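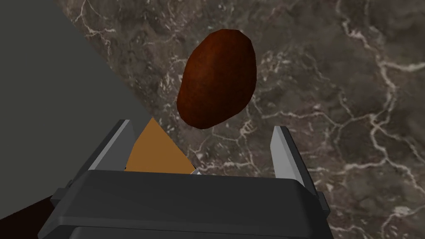

Stoltard ball is a team handball game played in the village of Stoltard and in a handful of neighbouring places, the best known of which is Fellby. It is played by two sides of seven on a grass pitch, with a leather ball that is a good deal longer than it is wide. Newcomers nearly always ask about the ball first, and the usual answer is that it is shaped like a potato. The comparison is a fair one - the potato in the picture, smooth, egg-shaped and dark reddish-brown, with one end narrower than the other, has very much the outline that players look for in a good ball. The narrow end is called the nose and the broad end the heel, and a great deal of the skill in the game lies in knowing which of the two is going to meet the ground first.

Origins

The game is old, though how old is a matter on which Stoltard and Fellby have never quite agreed. The earliest mention that both villages accept is a line in the Stoltard manor accounts for 1344, which records a payment for mending a hedge "broken at the balle". Fellby people like to point out that the hedge was on their side of the stream. Whether the game in question was anything like the modern one is impossible to say, and it may well have been a rough and tumble affair with no fixed sides and no pitch to speak of.

For a long time the match was held once a year, in January, when there was little to be done in the fields and the ground was soft enough to fall on. The goals were the two church gates, and play could go on until it was too dark to see. A gentler version, on a marked pitch and with a set number of players, grew up in the village schools and gradually took over from the older game, although the January match is still held and is still very muddy.

Pitch and goals

The pitch is 200 feet long and is usually laid out on whatever level grass can be found, so the width is left to the home side, provided that both captains are content with it. At each end stands a single post with a wicker hoop fixed to the top, known as the creel. There is no crossbar and no net. A shallow half-circle is marked in front of each post, and only the defending keeper may stand inside it, though an attacker may jump into it so long as the ball has left the hand before the feet come down.

How the game is played

A match has two halves, with a rest in between which is meant to be short and tends to stretch a little when there is tea on offer. The ball is moved by hand. A player who catches it cleanly may take three steps and must then pass, shoot or set the ball down on the grass, and once it has been set down anyone at all may pick it up. Kicking is not allowed except by the keeper.

A ball that goes through the creel scores two points, and a ball that strikes the post scores one. Catching a pass by the nose alone, with one hand, is called a "fellby" in Stoltard and a "stoltard" in Fellby, and it earns the catcher's side a free throw from the same spot. It is a lovely thing to see done well, and spectators will often clap for it no matter which team they have come to support.

Tackling in the full sense was given up when the game moved into the schools. Defenders may block with the body and may knock the ball from an open hand, but they may not hold an opponent or pull at clothing. The referee carries a handbell in place of a whistle, a custom kept from the days of the church gates.

The ball

Balls are stitched from four panels of cowhide around a rubber bladder, and no two are exactly alike. The rules ask only that one end be plainly narrower than the other and that the whole can be gripped in one hand by a grown player. New balls are stiff and slippery, and most teams like to use one in practice for a season before bringing it out for a proper match.

Competitions

The main prize is the Imum Cup, a plain pewter mug given by the Imum Bakery of Fellby and played for each spring in a league where every side meets every other side once. The top two then play a final, which is held in Stoltard one year and Fellby the next. There are separate competitions for women, for men and for juniors, and the junior girls' section has lately been the best attended of them all. The final played on April 6, 2023 drew a crowd of 900 to the Fellby recreation ground, a good many of whom had to stand on the bank behind the far creel.

The game has also travelled a little. A side was formed in Zamudio by families who had spent some years living near Stoltard, and its players have been back as guests on several occasions. They use a slightly smaller ball and count a post hit as nothing, and visiting matches are played by one set of rules in the first half and the other in the second.

See also

Handball
Village games
Shrovetide football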